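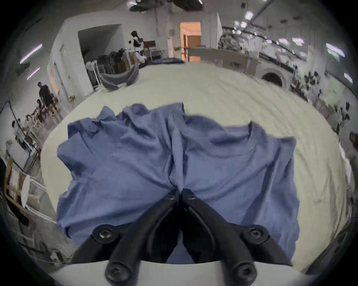 How I made the budget for our grippers

8 November 2020

Last month I promised to write down how we planned the money for the folding work, so I will try. Please forgive my English, I am still improving it.

Our room at Tesomdale is not big and our budget is also not big. In September Kamol Somboon gave me the job of making the shopping list, and my first version was very bad. I had put nearly everything into one robot arm from Drenberg, with a good controller and a long warranty. Then Kamol asked me what the arm would do in its first half year. I could not answer well. We had no recordings of anybody folding a shirt, so the arm would have nothing to learn from.

So I started again from the other end. First come the hand-held grippers with a camera, then the tables and the clothes, then the computer for storage. The arm comes last, and it will be next year's money.

The quotes were not easy to compare. Halden sells a two-finger gripper for 770 pounds, ready to use. Sombatkul sells only the parts, and the price looks much nicer until you add the camera, the spare screws and the evenings of your own time. I made a sheet with one line for every small thing, and after this the difference between them was 40 pounds. We chose Halden. I still think Sombatkul is a good choice for people who like to build, and their answers to my emails were very polite.

The whole first stage had to stay under 3000 pounds. We bought two grippers, although I wanted three. What I forgot in the sheet: memory cards, a second charger, and delivery, which I had counted for one parcel when there were two. I also forgot that finger tips wear out. Now I have a line called "small parts" and I do not let anybody take money from it.

For clothes I spent very little. A plain T-shirt with a crew neck is a good beginning, and a white sheet over the table makes the cloth easy to see in the recordings. Orathai Chantharasri wants us to buy trousers and towels also. She is probably right, because a T-shirt teaches you only about T-shirts, but I asked her to wait until the second stage.

One more thing about the arm. Kamol likes to remind me that the first factory robot went to work in 1961, so a few more months will not hurt us. I have asked Drenberg for a new quote without the long warranty. They have not answered yet. When the price comes I will add it to the sheet and write again.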